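Drarnia 2: a review of the wrist-view grasp policy package

Reviewed by Shona Crichton
May 24, 2023

Drarnia is a training and evaluation package for visuomotor policies that use a single wrist camera as their only image input. Version 2 replaces the regression head of the first release with a denoising action head, after the method described in the Zisach technical note, and adds a scoring tool called Indden. I have run it on our bench arm with a parallel gripper. This review covers the method as implemented, the results we obtained, and the quality of the tooling.

What the method does

The policy takes two consecutive wrist images and the gripper opening, and predicts a short sequence of end-effector displacements expressed in the camera's own coordinates. No base-relative pose enters the network. The authors' argument is that a policy trained this way should survive a change of mounting position or table height, as nothing in its input refers to either. The cost is that the policy has no memory of where it has been. If the target leaves the view, the network must decide what to do from background alone.

The first release handled this badly. Its regression head averaged over incompatible search motions and the arm tended to stall. The new head samples one motion and commits to it for the length of the predicted sequence, and that is the main reason to upgrade.

Test conditions

We collected 300 demonstrations by hand guiding, all of them single-object picks from a wooden work surface. Lighting was the ordinary ceiling lighting of the lab. Training used the supplied default configuration, with the batch size reduced to fit our card. I then ran 121 evaluation trials with objects the policy had not been trained on, scored as grasped, dropped or not found. For comparison I retrained the version 1 head on the same demonstrations and ran it through the same trial list.

Results

On objects visible at the start of a trial, the two heads are hard to separate. Both approach cleanly and both lose thin, flat items at the moment of closure. The difference shows up when the object starts outside the view. Version 2 sweeps to one side, then the other, and usually picks the target up on the second sweep. Version 1 drifted toward the centre of the surface and stayed there until the time limit.

Failures in version 2 fall into a few types.

1. Early closure. The fingers shut while still short of the object. I saw this mostly with glossy items, and lowering the closure threshold made it worse.

2. Edge attraction. Near the border of the work surface, the policy sometimes heads for a strong dark line and treats it as a target. Random cropping during training reduced this. Colour jitter did not.

3. Empty-view behaviour. With nothing graspable between or ahead of the fingers, the sampled motions spread widely, and the spread is a useful signal. Indden can log it as a confidence value, and I would like to see the policy use it to stop and ask for help. A view of this sort has open planks between the fingertips, black framing along the far boundary and grey floor past it with a cable lying on it, which is plenty of structure for an untrained eye to latch onto.

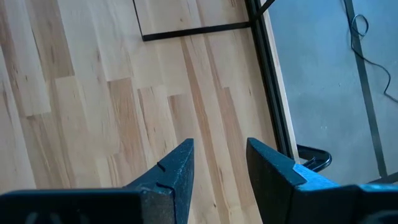 4. Slow recovery after a drop. The policy does not retract far enough to bring the dropped object back into view. We patched this with a scripted lift, which is outside the method and was switched off for the comparison.

Tooling and documentation

Installation was uneventful. The calibration routine is good and needs only a printed target. Indden reads trial logs directly and produces per-object tables, although it cannot yet merge logs from separate sessions and I ended up writing a small script for it. The data loader is the weak point. It holds decoded images in memory, and anyone planning on 1,000 demonstrations or more should budget for that or convert to the Šimek storage format, which the package supports but barely documents. The relevant options are listed in a comment in the source and nowhere else.

Sampling at inference adds noticeable latency over the version 1 head. On our hardware the arm pauses briefly between action sequences – tolerable for static picks, unsuitable for anything moving.

Assessment

The method does what the note claims within a narrow setting: one arm, one object, a static scene. I was not able to test the mounting-position claim properly, as our bracket allows very little adjustment, so I would treat that part as open. The published ablations also leave out the effect of image history length, and our own brief attempt with a single image was too noisy to report.

Labs already on version 1 should move over, retrain, and keep the old checkpoints for comparison. New users with a wrist camera and a modest demonstration set will get a working baseline with little effort. Multi-object work should wait for the next release, which the maintainers have pencilled in for August.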